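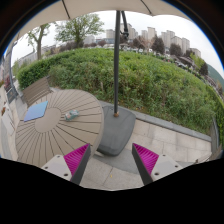 Terrace table and crank umbrella, Talavera building

Can any robot clear a patio table and close the umbrella yet?

Posted by Wing-sze Chien in Home Automation
Tags: manipulation, outdoor, chores

I look after a shared terrace on the Talavera estate. The job I would like to hand over is the end-of-day reset of one round table. It has these steps:

Remove whatever has been left on the tabletop and put it in a bin indoors. Usual items are a mouse pad, a wireless mouse with a see-through green shell, and snack wrappers.
Wipe the top. It is slatted, with the slats running out from a solid disk in the center, so crumbs go into the gaps.
Close the umbrella. It has a center pole with a crank handle just under the canopy.

The ground is flat stone tile with a raised curb on one side. The door to the building is 18 meters away with no step. I have seen demo videos of arms folding towels, but they are all shot indoors. I don't need speed. If it took an hour and ran unattended at 9 p.m., that would be fine. Is there a product for this, or a kit I could put together? I can write basic Python and have used a soldering iron.

3 replies

Ewan Gourlay

There is no product that does the whole list unattended. Taking the steps separately:

Picking up. A mobile base with one arm and a two-finger gripper can do this now for items it has been trained on. Compliant fingers help a lot with a wrapper, as the grip does not need to be placed exactly. The mouse pad is harder than it sounds. A thin flat thing on a flat surface gives the fingers nothing to get under. The usual method is to drag it to the rim of the table until part of it hangs over, then pinch that part. On a slatted top, expect the pad or the fingertips to catch in a gap now and then.

The mouse is a separate problem. Most low-cost depth cameras work by projected infrared or stereo matching, and clear plastic gives bad readings with either. You get holes in the depth map, or the depth of the table behind the shell. A policy trained from plain color video does better here because it never asks for depth at that point.
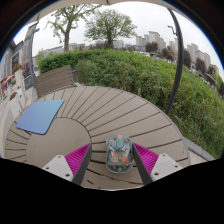
For training data you would want demonstrations recorded on the actual table. A common way is to hold a gripper with a camera on it and do the job yourself, many times, moving the objects between runs. I would plan on 200 demonstrations for the mouse alone and 500 for all the tabletop items together, spread over different light. An overcast afternoon and low sun under a beige canopy look very different to a camera.

Wiping. Feasible for the top surface. It will not clean the gaps. Use a hand blower.

Umbrella. This is the step I would drop. A crank needs a circular path under load with a grip that lets the handle turn, and the arm has to reach it from a base parked clear of the table and the umbrella foot. It can be done in a lab. I would not leave it unattended over other people's heads. A motorized umbrella on a wind sensor solves it with no arm.

Rhona Rennie

Get a Kullula. My sister has one and it picks up everything.

Ewan Gourlay replied:
The Kullula is a floor unit. Its arm does not reach table height.

Agnes Galbraith

I agree with most of the first reply. We ran a Granemeo arm on a wheeled base in our workshop canteen for four months, indoor tables only. Cups and trays were fine. Paper napkins failed often enough that a person still walked the room every evening, so the labor saved was small. The tables also had to be in the same place each day, within a hand's width, or the base stopped and waited.

Two points for outdoor use. Check the ingress rating of the gripper motor separately from the arm; ours was lower and the seller did not list it. Also fence off the curb in the navigation map, even if the lidar should see it. Ours sat too high to pick up low edges.

For the umbrella I would second the motor.

Wing-sze Chien commented:
Thanks. I will price a motorized umbrella first and keep the table as a manual job until March. Does anyone know whether a tube motor can be fitted to an existing center pole, or does the whole pole have to be replaced?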